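小さな国の領事館で働いていた人の話

読了時間:約7分

先月から、外交史の読書会に出ている。会場はトゥルナサウの駅から少し歩いたところにある貸し会議室で、毎月一回、金曜の夜に集まる。大学の先生もいるが、勤め帰りの人が多い。私もその一人で、専門は外交とまったく関係がない。

今の課題は、小国が国外に置く名誉領事について書かれた本である。著者はリースベト・ファン・デン・ブルークという人で、もとは港町の新聞に記事を書いていたらしい。335ページあって、前半は制度の説明、後半は聞き取りの記録になっている。前半はかなり読みにくい。条約の条文と各国の運用の違いが延々と続き、注も多い。私は通勤電車で読んだので、注のたびに本の後ろをめくるのが面倒だった。

名誉領事というのは、派遣国から送られてくる職業外交官と違い、たいていは現地に住んでいる人が本業のかたわらで引き受ける領事のことだ。国際法の上では領事関係に関するウィーン条約に規定があって、特権や免除の範囲は職業領事より狭い。給料が出ない場合も多い。それでも引き受ける人がいるのはなぜか、というのが本の後半の主題になっている。

後半に出てくる人で一番印象に残ったのは、ビセンテ・ウジョアという船具商である。クローカムステッドという港町で二十年以上店をやりながら、ある島国の名誉領事を務めた。仕事の大半は船員に関することだったという。旅券をなくした、給料が払われないまま船会社が倒産した、けがをして病院に残された。そういう連絡が店の電話にかかってくる。本国の外務省に電報を打っても返事が来るのは数日後なので、そのあいだの宿と食事は自分で手配していた。後で精算できたものもあるし、できなかったものもある。

本には当時の出納帳から書き写した表が載っている。宿代、電話代、靴一足、といった項目が並んでいて、金額の横に「済」にあたる印がついているのは半分に満たない。著者はこの表について特に論評していない。私はこの表を何度も見返した。

読書会では、この章をどう読むかで意見が分かれた。報告担当は孟金鳳さん(英語の資料では Jinfeng Meng と書いている)で、彼女は、こういう個人の持ち出しに頼る仕組みは国家の怠慢だと言った。職業外交官を置く予算がないなら、せめて実費は払うべきだという。これはもっともだと思う。

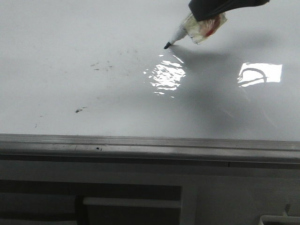
一方でカースティン・ダンバーさんは、費用の問題だけで見ると本人たちの動機が見えなくなると言っていた。名誉領事の肩書きがあると、商工会議所や市の行事に呼ばれる。取引先の信用も上がる。ウジョア氏自身も聞き取りの中で、看板の横に紋章を掲げてから客の態度が変わったと話している。つまり本人にも得るものはあった。無償だから善意だ、という読み方はできないことになる。

私はどちらの意見にも賛成しかねて、その場ではあまり発言しなかった。帰りの電車で考えたのは、派遣国の側から見た場合のことである。小さな国にとって、世界のあちこちに紋章が掲げてあること自体に意味があるのではないか。大使館を一つ維持する費用で、名誉領事なら何人も置ける。実務がどれだけ回っているかとは別に、地図の上で国の名前が見える。独立して間もない国が名誉領事を急いで増やした例が第四章に出てくるが、あれはそういう事情だったように読める。

ただ、この読み方にも弱いところがある。第四章の国は、増やした名誉領事の多くを後になって解任している。理由は肩書きの悪用で、外交官用のナンバープレートを勝手に作った人までいたそうだ。紋章の数を増やせば、それだけ管理の手間も増える。本国の担当部署は当時職員が二人しかおらず、誰がどこで領事をしているのか、正確な名簿もなかった。著者が外務省の文書庫で見つけた名簿には、すでに亡くなっている人の名前が残っていたという。

もう一つ気になったのは、言葉の問題である。ウジョア氏は派遣国の言語がほとんどできなかった。本国とのやりとりは英語で、船員とはスペイン語か身ぶりだった。船員の側も、領事に会いに行ったら自国の言葉が通じない相手が出てきたわけで、最初は不安だったろうと思う。聞き取りに応じた元船員の一人は、店に入って領事はどこかと尋ねたら、ロープを切っていた男が手を止めて自分だと言った、と話している。この証言は二段落しかないが、私は制度の説明よりもよくわかった。

逆に物足りなかったのは、受け入れ国の側がほとんど出てこないことだ。名誉領事は受け入れ国の承認がないと務められない。承認を断られた例や、長く待たされた例もあるはずで、そこを読みたかった。注には一か所だけ、プリルトンという町で承認が遅れたことが書いてあるが、理由は書かれていない。孟さんによれば、同じ著者が別の論文でその件を扱っているそうなので、図書館で取り寄せを頼んだ。届くのは九月になるらしい。

値段についても書いておく。新刊では手に入らず、私は古書店で買った。前の持ち主の鉛筆の書き込みがあり、前半にだけ線が引いてある。後半はきれいなままだった。この本は後半から読んで、わからない用語が出てきたら前半に戻るほうがいいと思う。読書会でもそう勧めた。

次回は終章を読む。報告は雷金鳳さんの担当で、孟さんと名前が同じなので会ではいつも名字で呼び分けている。終章は電子化で領事の仕事がどう変わったかという内容で、三十ページほどしかない。私は査証の申請が画面の上で済むようになってから名誉領事に何が残ったのかを聞いてみるつもりでいる。ウジョア氏の店は息子さんが継いだそうだが、紋章がまだ掛かっているかどうかは本には書かれていない。

最近の記事
・古書店で買った条約集の使い道
・大使公邸の料理人についての本を二冊
・トゥルナサウの図書館で取り寄せを頼む手順
・国名の表記はいつ変わるのか
・読書会の報告を引き受けたときの準備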